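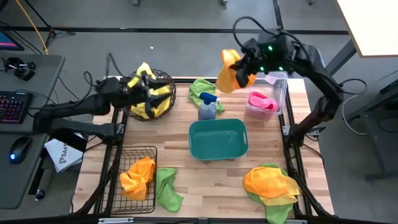

Þórey Fogh replied that a two-arm cell for cloths should be priced as one purchase, arms included, and that splitting it into lines only makes it easier for someone upstairs to cross a line out.

Esben Þórarinsdóttir
Aug 17, 2018
Print | E-mail this thread

I split it on purpose. The arms are one line out of 11 on our sheet for Norðdahl. If the rest is folded into the arm price, the quote from Tuldale and the quote from Celstead can't be compared, as each leaves out different things.

Celstead includes mounting rails and leaves out cabling. Tuldale includes cabling and leaves out the controller licence after year one. Read as single totals, Tuldale looks cheaper. Put on the same sheet, it depends entirely on how long you keep the cell.

Line by line, then, for those who asked.

Bench. We allowed £2000 for a table, side rails, brackets and fitting. People try to save here by reusing an old desk. If the table flexes when both arms move, you will spend the saving on recalibration in the first quarter.

Leave floor space outside the table as well. With arms on opposite sides, the elbows swing out past the edge. Our first layout drawing showed only the table footprint and had to be redone after the room had been booked.

Cabling. Ask for the cable length at full reach, with the slack loop at the wrist included. Both suppliers quote it with the arm parked. Zinus was the only firm that sent a drawing with the loop on it, and they don't sell the arm we need.

Fingers. Budget for two pairs per arm at minimum. Cloth is light, so payload hardly matters and you can drop a size of arm. What you pay for is finger surface and closing force you can set in small steps.

A finger that holds a thin flat cloth may only get the outer loops on a terry one. The supplier demos I have been to used a single type of cloth throughout. Send them your own, mixed, creased, including the fluffy ones, and ask them to lift by an edge and by the middle.

Cameras. One fixed view over the table and one on each wrist. The fixed view tells you which bin or basket to go to. The wrist view tells you what is between the fingers, and with folded fabric those are separate questions. 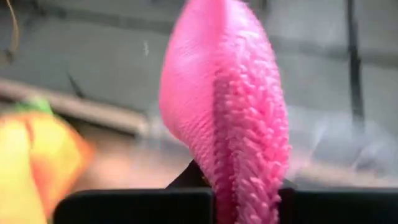

The wrist cameras are also where I would resist the cheapest option. Check the near focus distance before the resolution. A high pixel count is no use if everything within a hand's width of the fingers is soft. Ask for a sample taken at grasp distance under your own lighting.

Bins and baskets. Tiny line, gets forgotten. Buy the ones you will use in production and buy spares of the same model. Open mesh, woven and clear plastic all behave differently under a depth sensor, so changing container in month three means retuning.

Spares. Another £2000, ring-fenced, spent only on finger pads, cables and one wrist camera. Norðdahl finance asked whether this could sit in general maintenance. It can, and then it will go on the lift.

Staff time. The largest line and the one missing from both quotes. During the July trial we logged 1973 grasps, and every log had to be checked by a person. That time came out of the day shift and was never charged to the project, which makes the trial look better value than it was.

Þórey Fogh asked further down whether one arm would do. For picking a cloth out of a basket and dropping it in a bin, yes. For anything that ends in a flat fold, you need a second arm or a fixture, and I have not seen a fixture price that includes changing it over between cloth sizes.

If you can only fund one arm now, buy the full table and both sets of rails anyway and put a blanking plate on the empty side. Retrofitting rails means lifting the first arm off and calibrating it again.

Delivery. Celstead says eight weeks, Tuldale says six with the controller to follow. An arm without a controller is a delivered item on the invoice, so tie the payment to acceptance on your own bench.

Both revised quotes are due next week. I will add the licence terms here when I have them in writing.

Print this page | E-mail a link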